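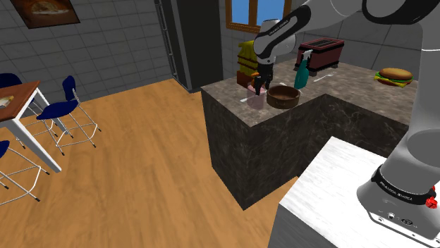 Notton Invitational

The Notton Invitational is a high school girls volleyball tournament held each January in the town of Notton. It is hosted by Notton High School and played in the school's two gyms. Teams from the surrounding counties take part by invitation, with places offered first to schools that played the year before.

Format

The tournament is played over two days. Teams are drawn into pools for the first day, and each pool match is the best of three sets. Pool winners and the best runners-up move on to a single-elimination bracket on the second day. The remaining teams play in a consolation bracket, known locally as the Silver side. The final is the only match played as the best of five sets.

Ties in the pools are broken by head-to-head result, then by set ratio, then by point ratio. A coin toss is allowed under the rules but has never been needed.

History

The event began with 9 teams, all from schools within a short drive of Notton. Swanepoel won the first title, beating the host school in the final. The field was later enlarged, and a second gym was added to the schedule after evening matches ran past midnight in the third year.

Ulau holds the record for consecutive titles with four. Its run ended in a semifinal loss to Molter, a school that had entered for the first time that season. The longest set in tournament play finished 39-37, in a pool match between Molter and Swanepoel.

A revised seeding system was announced on 12/16/19. It replaced the open draw with seeds based on regular-season results, so that the strongest teams no longer meet in the pools.

Awards

The winning school keeps the Notton Cup for one year. An all-tournament team is chosen by the coaches, who may not vote for their own players. A separate service award goes to any player who reaches 100 career aces in tournament matches.

Related articles
Molter High School athletics
Swanepoel–Ulau rivalry
List of Notton Invitational champions
Notton Invitational (boys)
Pool play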